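阿宁赛德区公布特雷勒街夜间营业场所管理调整方案

深夜售酒时间缩短，新增门外秩序要求，六月起分步实施

04年2月26日，阿宁赛德（Arnenside）讯

阿宁赛德区议会今日公布特雷勒街（Treller）一带夜间营业场所的管理调整方案。方案涉及酒类许可证的续期条件、深夜售酒时间、门外排队和散场秩序，以及居民投诉的处理办法。新规定自六月起分步实施，现有持证场所在实施前按原许可条件继续经营。

特雷勒街及其相邻的四条横街是本区餐饮和夜间娱乐较集中的地段，沿街楼房多为底层商铺、上层住宅。区议会在上一轮意见征集中共收到514份书面意见，提交人包括沿街住户、店主、从业人员和附近写字楼的租户。意见中提到最多的是凌晨散场后的喧哗，其次是人行道被排队人群占用、出租车在路口停车候客，以及垃圾清运时间过早。

也有相当一部分意见来自经营者，认为现行许可条件写得笼统，同一条街上的场所执行标准不一，续期时才得知自己有投诉记录，没有机会提前改正。区议会在拟定方案时对双方意见都作了考虑。

一、售酒时间

特雷勒街范围内的持证场所，平日停止售酒时间提前至凌晨一时，周末及公众假期前夜为凌晨二时。停止售酒后，场所可继续供应食品和不含酒精的饮品，顾客须在停止售酒后一小时内离场。已取得更晚售酒许可的场所，在现有许可证到期前不受影响，到期续办时按新时间核发。

设有住宿业务的场所，向住店客人在客房内供应酒类不适用上述时间，但大堂酒吧和对外开放的餐厅适用。

二、门外秩序

营业至午夜以后且核定容纳人数较多的场所，须在入口处安排专人引导排队，队伍不得越过相邻店铺的门面，也不得占用消防通道。吸烟区应设在场所正门一侧，不得设在住宅入口前。散场时段内，工作人员应留在门外，直至顾客基本离开。

场所如使用户外扬声器，应于晚十时关闭。门窗在演出或播放音乐期间应保持关闭，设有双重门的，两道门不得同时敞开。

三、许可证续期

今后续期申请须附上一年度的投诉处理记录和安保安排说明。申请人应在许可证到期前至少20个工作日递交材料，逾期递交的，区议会不保证在原证到期前完成审核。

材料齐全、上一年度没有经核实投诉的场所，可以走简易程序，不再安排现场听询。有多次经核实投诉的场所，由许可审议会安排公开听询，周边居民可以到场陈述或递交书面意见。审议会可作出准予续期、附条件续期、缩短有效期或不予续期的决定，并书面说明理由。

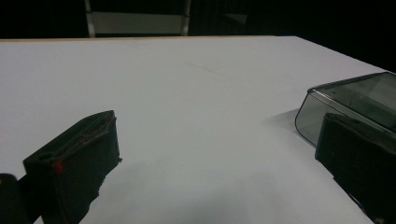 白色桌面，后方为浅色金属架

四、投诉与答复

区议会将设立统一的投诉登记办法。居民可以电话、信函或到办事处当面提出，登记时应写明发生时间、地点和具体情形。匿名投诉予以登记，但不单独作为附条件续期或不予续期的依据。

投诉登记后，办事处将在五个工作日内通知被投诉场所，场所可在收到通知后十个工作日内书面答复。经核实的投诉会记入该场所的年度记录，双方均可查阅与自己有关的部分。对核实结果有异议的，可在收到结果后提出复核。

涉及暴力、伤害或其他紧急情况的，仍应立即向警方报警，投诉登记不代替报警。

五、费用与过渡安排

特雷勒街范围内的年度许可费统一为695元，不再按楼层和门面宽度分档。此前已按旧标准缴纳本年度费用的场所不必补缴，多缴的部分在下次续期时抵扣。

门外秩序的规定自六月第一日起适用，售酒时间的规定随各场所许可证到期日逐一生效。六月当月以提醒为主，对首次违反门外秩序规定的场所发出书面提示，不作记录。自次月起，违反规定的情形计入年度记录。

六、配套措施

区议会同时与本区停车及清运服务承办商怀莫塞克公司（Wimoseck）商定，将特雷勒街的商业垃圾清运时间由清晨五时改为七时，玻璃瓶回收另行安排在上午九时以后。街南端路口将划出一处夜间候客区，出租车在午夜后应到候客区上下客，原路口停车位改为禁停。

悠街（Yeo）小广场的照明也列入今年的维修计划。该处是顾客散场后前往公交站的主要通路，现有灯具老化，夜间照度偏低。维修期间广场东侧步道可能短时封闭，行人可绕行西侧。

区议会表示，调整的目的是让经营者和住户都清楚适用什么规定、出了问题按什么程序办。方案实施满一年后，区议会将对投诉数量、续期结果和夜间警务出动情况作一次评估，评估报告向公众开放查阅。

方案全文及申请表格可在阿宁赛德区议会办事处一楼服务台索取，也可来信索取，来信请注明“特雷勒街许可”。持证场所将在三月内收到书面通知，通知中列明本场所许可证的到期日、适用的售酒时间和下次递交材料的最后期限。未收到通知的经营者请直接与办事处许可组联系。

区议会将在方案实施前举办两场说明会，一场面向经营者，一场面向居民，地点均在悠街社区会堂。具体时间将张贴于会堂门口和区议会公告栏，参加者不需事先报名。

编者注：

本方案仅适用于特雷勒街及相邻四条横街，不影响阿宁赛德其他地段的许可条件。临时活动许可、露天市集和街头演出另按现行办法办理。

发稿单位：阿宁赛德区议会新闻组

（完）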